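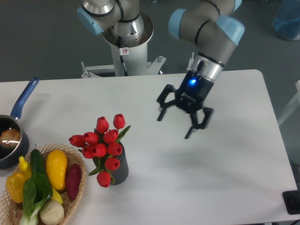

Figure 3. Tabletop station at the Grorside open day, with the saucepan, the basket of artificial vegetables and the vase of tulips on one side of the arm's workspace.

4.2 Public demonstration at Grorside

The second part of the study took place during the open day held at the Grorside site on Fri 2 December. Visitors were admitted in groups and spent 60 minutes in the building, which dates from 1867 and was converted to laboratory use under the Minon program. The demonstration formed one stop on a fixed route. Staff at the other stops were not involved in the study and did not discuss it with visitors.

The station was arranged as shown in Figure 3. A single arm with a two-finger gripper was mounted on a pedestal behind a white table. Household items were placed to one side and the other half of the tabletop was left clear, so that visitors could see where an object might be set down. The saucepan held a bread roll. The basket contained items of different shapes, among them a squash, a cucumber, a sweet potato and an onion. Artificial vegetables were preferred to fresh ones in order to keep shape and weight the same for every group.

Each group was first asked to name an item that the arm should move. The request was entered by an operator using the Kozma interface, and the arm then made its attempt. No more than 2 attempts were allowed per item. If both failed, the operator returned the item to its starting place by hand and invited a new request. Failed attempts were explained to visitors in the same neutral wording throughout the day, following the script agreed upon in April.

Visitors who consented completed the Furnel questionnaire before and after the stop. The form asked how difficult they expected each task to be for the robot and how difficult it seemed once they had watched it. Children took part in the visit but were not given the form.

Two limits of this setting should be noted. First, requests were made in front of other people, and later speakers in a group often repeated an item that had already been chosen. Second, many visitors asked about the flowers - a thin stem was widely thought to be harder to grasp than a vegetable - and the operators' replies to these questions were not scripted. Answers on the flower item are therefore reported separately in Section 5 and are left out of the combined scores.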